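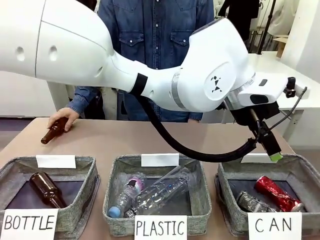
Photo: Benedicta Gbeho / Laritz

Laritz picks the Clakosik gripper after a 40-shift trial
Beninholm, 2020-03-07

I've spent way too long watching robots pick up trash, and I loved it! We ran two grippers on the same white arm, sorting into our BOTTLE, PLASTIC and CAN baskets, and the Clakosik won. It dropped 20 items out of 1,527 – the Baidoo dropped 161, most of them crushed cans (those things are slippery, and they never land the same way twice).

My colleague Tadeusz Rutkowska would like it known that the Baidoo was faster on glass. Fine, it was. We're still going with the Clakosik, and cameras are next on the bench, with results due in September.

Want the full drop log? Write to me at the Laritz press desk and I'll send it over.

Benedicta Gbeho, Laritz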